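Budgeting for a tabletop arm: what am I forgetting?

Our makerspace in Tullcombe wants an arm for pick-and-place on ordinary kitchen clutter. I have a quote from Wirbridge with one line on it, the arm, and a suspicion that one line is optimistic. What else goes in the budget? 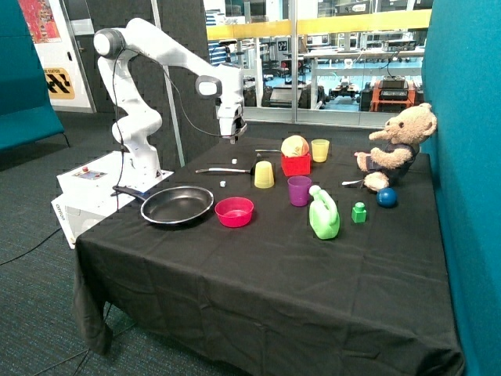

Przemysław Marciniak
Community member, Equipment and Purchasing

The quote is $3,643 for a refurbished unit. The grant application closes 9th September and I'd prefer not to go back with my hat in my hand.

Lautaro Sepúlveda
Top contributor

Budget for furniture before you budget for software. The arm's base eats a whole corner of your table, so measure the table you own, then accept you'll be buying another one. We put aside $1,348 for table, power, shipping and a spare set of fingers, and spent it all.
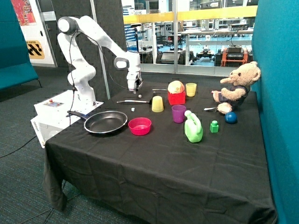
Gripper over the small white cube.

Get the reach in writing, too. The back edge of a table is a long way off once the arm has to bend down to it, and brochures measure reach with the arm stuck straight out like a fence rail.

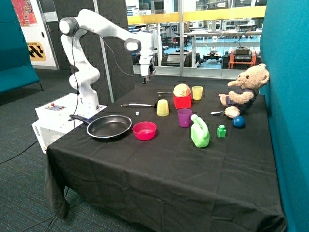
Arm stretched toward the back edge, pan and pink bowl up front.

Props are the cheap bit. Cups, cutlery, a bear: $169, and I overpaid for ours. Buy 2 of anything plastic, whatever colour you like. Put the real money into support hours, as Uditz charges for theirs by the call and answers in riddles.
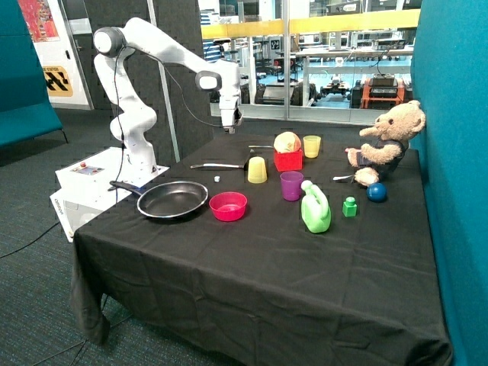
And ask who pays return freight on a warranty claim. Mine went by sea, I think by way of the moon.

Mussa_workshop
New member

Can you not just rent one? Also check your door width.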